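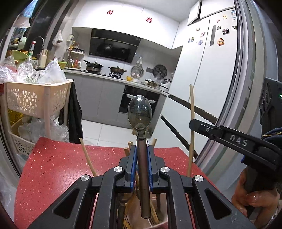
Guides > Sendia Workbench > Recording and Replay > Aligning Two Grippers

Posted February 3, 2024 by the Wendow documentation team

4. Aligning two hand-held grippers in one session

By now you should have Sendia installed and at least one gripper showing up in the device list. If you've only ever recorded with a single gripper, welcome to the slightly fussier half of the job! Two grippers mean two video streams, two sets of jaw readings and two clocks that would each like to be the one in charge. The good news is that Sendia does most of the sorting out, and once you've been through these steps a couple of times they'll take you less time than making coffee.

We'll use the utensil task that comes with the Tutside sample pack, where one tool lifts a spoon out of a container on a kitchen table and the other stays close by. Any small tabletop task will do just as well, so feel free to use your own.

4.1 Before you start

You'll need both grippers charged, the Bae sync service running on the recording computer, and 40 GB of free disk space. Please close any other program that's using the gripper cameras. Sendia will ask nicely for them, but it can't take them away from something else.

Note: If you upgraded from an older release, open Settings > Storage and check that your session folder is still the one you want. The upgrade sometimes puts it back to the default.

4.2 Setting up the pair

1. Open Devices and choose New Pair. Both grippers should be listed by serial number.

2. Squeeze the jaws of the gripper you want on the left. Its row will light up. Click Assign Left, then do the same on the other side for Assign Right.

3. Rest both tools on the table with their jaws fully open and click Zero Jaws. Wait for the two check marks before you touch anything.

4. Close both sets of jaws all the way, with nothing between them, and click Set Closed. Press firmly but don't lean on them.

5. Choose Clock Source > Bae. The offset shown under each camera will jump about for a little while and then settle.

6. Click Save Pair and give it a name you'll recognize next week. "Kitchen left and right" is a much better name than "test2", as several of us have learned the long way.

Caution: Don't swap the grippers between hands after saving. The software won't notice, and your left and right tracks will be reversed in every recording that follows.

4.3 Checking the tracking

The position tracker works by following fixed points in the room from one picture to the next. Kitchens are usually kind to it — cabinet edges, floor tile lines and magnets on a refrigerator door all make fine landmarks. Shiny surfaces are less helpful, because a reflection slides along as you move and the tracker may follow it for a bit.

1. Click Preview and hold both grippers over the table.

2. Look at the feature count under each camera. Anything above 175 is fine for a tabletop task. If yours is lower, turn a little so that more of the room comes into view.

3. Move each gripper slowly in a wide loop and bring it back to where it began. The colored path on screen should close up, or very nearly.

4. Now bring the two tools close together, as you would during the task. Watch for the message "Moving object masked". It tells you that the second gripper is being left out of the landmark search, as it should be.

Note: If that message never shows up, go to Perception > Masks and turn on Partner Device and Hands. Both are off in a new profile.

4.4 Recording and replaying

1. Click Record, wait for the tone, and carry out the task at an easy pace.

2. Click Stop and let the bar finish. Long sessions take a while to write, so please don't unplug anything yet.

3. Open the session in Replay and drag the slider to the first grasp. The jaw-width curve should level off when the jaws meet the handle.

If the curve and the video disagree, open Timing and click Realign. For error 354 (clock lost), restart Bae and repeat the setup from step 5.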